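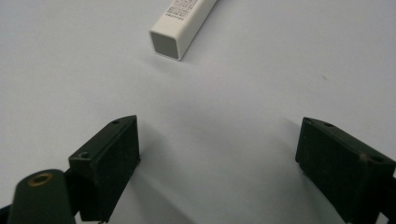
Photo: Ginevra Pagano

Small Boxes, Long Afternoons
Automation notes, 11/15/21

A reader in Karkent wrote in last month to ask when she could expect a machine to do the dull parts of her work. She runs a small mail-order cosmetics business out of two rooms, and most of her day goes to picking up cartons, checking the label, and putting them into mailers. She has read for years that this kind of job is about to be taken over. She would like to know whether she should hire a person for the holidays or wait.

Hire the person. I'll give the longer answer too, because I spent some time this fall at Fabbri, a packing and repair shop in Mukutville that has been trying to get an arm to do part of what its bench workers do.

The job they chose sounds easy. A long, narrow box lies on a white table, at whatever angle it landed. Pick it up, turn it so the print faces the right way, and set it in a tray. A new worker needs no training for this. You point at the tray and walk away.

Gianni Fiore, who manages the floor, thought it would take a couple of weeks. They started in June. The arm now does the job well enough that he leaves it running while he eats lunch, but he stays in the room.

The first trouble was the table. White box, white table, overhead light. A person sees the edge of the carton right away, and if not, a hand finds it. The arm's camera was working mostly from the shadow along one side, and when the light changed, its guess about where the box ended changed with it. They tried a gray mat, which helped, and then took it away again. The customers who would use such a system have white tables, and Fiore wanted to know how bad things were with no help.

The second trouble was the box itself. A carton with a square cross-section has four long sides that are nearly the same to a camera, and only one of them may carry the print you care about. If the block of text is partly turned away, or too small to read from where the camera sits, the arm has to pick the box up and rotate it to find out. That is a second job hidden inside the first. Bench workers do it with a thumb and don't notice they have done it.

Thin cardboard is also easy to crush. Two stiff fingers closing from both sides will dent an empty carton before anyone sees it happen. A full one holds up better, but you can't always tell by looking which kind you have. Amedeo Pace, who writes most of the control code, set the closing force low and then spent a month dealing with dropped boxes. He raised it and got dents. The present setting is a compromise, and he expects to change it again when a new carton comes in.

Much of what the arm knows came from people working with hand-held grippers, the kind with two fingers and a camera, doing the task over and over while everything was recorded. Ginevra Pagano did a good share of this. She told me the hardest part was going slowly. Her habit was to come in fast and square the box up with the side of a finger, a small nudge before the grab. At first she was told to stop nudging, because it made the recordings messy. Later they asked her to put it back in. The arm did better with it.

I asked for numbers and was given some. In the last full test the arm was handed 978 cartons, one at a time, in no special position. It dropped or dented 11. That is a good result, and better than I expected. But the test used one size of carton, on one table, with a person standing by to clear away the failures. Nearly 2 hours of the test went to stops, restarts, and one long pause when a cable worked loose. The bench workers don't keep a count of their own drops, so there is nothing fair to compare it with. Fiore's opinion is that his people drop fewer and are also a lot faster.

Then there is change. A shop like the one in Karkent might handle lipstick cartons in the morning, jars after that, and soft pouches before the mail truck comes. For a person, that is the same job all day. For the arm at Fabbri, the jars would be a new project, and Pace would not guess how long the pouches would take. He has tried them a few times. The fingers close, the pouch folds, and the label goes somewhere inside the fold.

Arnout Kramer has sold shop equipment in this area for a long time and has no stake in this project. He says he hears the same question from nearly every small customer, and that he tells them to look at what they do more than anything else. If it is one object, all day, all year, there has been good machinery for it for decades, and most of it has no fingers at all. It has chutes and belts and suction cups. If it is forty objects, he sells them a better table.

What about the house? People ask me this more often than they ask about shops. A home is harder in almost every way. The light is worse, the objects are never the same twice, and there is no tray. A carton left on a bathroom counter might be full, empty, or waiting to be thrown out, and a person in the household usually knows which. Picking it up is the part researchers have gotten good at. Deciding what should happen to it has gotten less attention, and I haven't seen a machine I would trust to tidy a counter while I was out.

I don't want to be too gloomy about it. Ronaldo Rocha, who tested an earlier arm for Fabbri a few years back, came by while I was there and watched the present one for a while. The old one could only pick up a box if it lay inside a taped outline. He said he had not expected the new one to cope with a box lying at a slant, and he stayed to see it done several more times. The parts are cheaper now too, and the people doing the recording don't need to be programmers.

Fabbri plans to keep the arm on cartons through the winter. After that they will try a second size, and then a table with more than one box on it, which brings up the question of what to do when two of them touch. The project has a name inside the shop, Jirunel, and a shelf of spare fingers, some with the faces worn smooth. Pace wants a softer material on the next set. Fiore wants the arm to tell him when it isn't sure, so that he can have his lunch in another room.

To the reader in Karkent: if you can wait a few years and you sell mostly one thing, it may be worth writing to me again. For this season, a student with a free afternoon will do the work better, and can answer the phone as well.

Letters about machines you have tried at work or at home are welcome, including the ones that ended up in the garage. Please say what the job was and how long you kept at it.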